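Minutes of the meeting of the shared studio, 2026-01-26 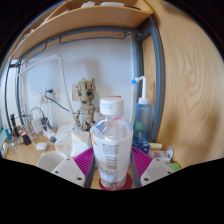 Present: Silvan Pfister (chair), Liesl Trummer, Nadja Kuster, Irena Kurek (minutes)
Excused: Hanan Tannous (sent her remarks by e-mail, they are included under the points)

1. Minutes of the last meeting

Accepted with one correction. Under point 4 it was written that Liesl orders the paper towels. It is Nadja who orders them. Liesl orders the soap.

2. The desk by the wall

Silvan said that the desk has become a place where everybody puts down what he or she has in the hand. He would like that it is again possible to work there. Nadja answered that the desk was never a work desk for one person, and that the people who paint need their bottles close to them. Both opinions were discussed for a long time.

Decided:
The clear bottle with the white cap may stay on the desk, on the dark red coaster. The coaster stays under it, also when the bottle is nearly empty.
The blue squeeze bottle stays to the right of it and is for rinsing only. Please do not fill anything else in it. The tube should be turned away from the wall.
The dark blue box or packet at the foot of the squeeze bottle belongs to no one present. Hanan writes that it is not hers. Irena will put a note on it, and if no name is on the note at the next meeting, it goes in the drawer for common material.
The white items next to the figurine will be sorted by Liesl. What is still useful goes on the shelf, the rest she may throw away without asking.

Silvan asked that it be written in the minutes that he wanted a tray for all of this. The others were against the tray, because the old one was always sticky.

3. The figurine

There was again the question of whether the figurine should move to the window. Liesl made it for the course last winter and she is not happy with the arms, they are too thin and she is afraid that someone will break them while reaching for a bottle. Nadja likes it where it is, against the pale wall, and says that visitors always ask for it first. Irena also finds that the brown and olive colors look better there than in front of the window.

Liesl agreed to leave it on the desk until the open evening in February. After that she takes it home to repair the lower part. Until then: please lift it with two hands, and not by the head. Hanan writes that she would like to borrow it for one drawing class. Liesl says yes, if it comes back on the same day.

4. The square plate on the wall

The beige plate behind the figurine was a topic because Silvan wants to paint the wall. Nadja would take the plate off first, Silvan would paint around it. No decision was possible, as it is not clear to us whether the plate may be removed. Silvan will write to the landlord. The color of the wall stays as it is for now. Liesl has brought samples from Bandetti, they are in the folder by the door – please write your initials on the one you prefer.

5. Labels and refilling

Last month a bottle was emptied into the sink because the person did not know what was inside. This was discussed without blame. We now have the following rule: a bottle that is refilled with another product gets a strip of tape with the content and the initials. The original label alone is not enough, even if it is still in good condition. Tape and a marker are in the top drawer.

Nadja asked if this is also for drinking water. Yes, it is especially for drinking water.

6. Orders

Nadja places the order with Vendum this week. On the list are 6 brushes from Giretti, a pack of 100 paper towels and 8 spare caps for the squeeze bottles. Hanan asks by e-mail for the thicker paper from Bloxham. It is more expensive, and we did not agree if everybody should pay for it. Nadja will ask for a small quantity first and Hanan pays this one herself.

Silvan reminded us that the receipts must go in the envelope and not in the coat pockets.

7. Cleaning

The plan for February hangs on the inside of the cupboard door. Irena has changed with Hanan, so Hanan has the first week. The desk is now part of the weekly cleaning, it was forgotten on the old plan. This means to lift the coaster and the bottles and wipe below them, then put everything back in the same place.

Liesl asked for a softer cloth for the wall side of the desk. Nadja adds it to the order.

8. Other

The lamp over the sink makes a noise again. Silvan will look at it.
Nadja still misses her short scissors with the black handles.
Hanan writes that the key to the small cupboard is with her and she will bring it back.
Liesl would like to begin the meetings half an hour later. The others will think about it and answer by e-mail.

Tasks
Silvan: letter to the landlord about the plate, lamp over the sink
Liesl: sort the white items, figurine home after the open evening
Nadja: order with Vendum, cloth, question about the paper
Irena: note on the box or packet, new copy of the cleaning plan
Hanan: key, first week of cleaning
All: initials on the wall color

The next meeting is in February, after the open evening. Silvan will send the date.

Minutes: Irena Kurek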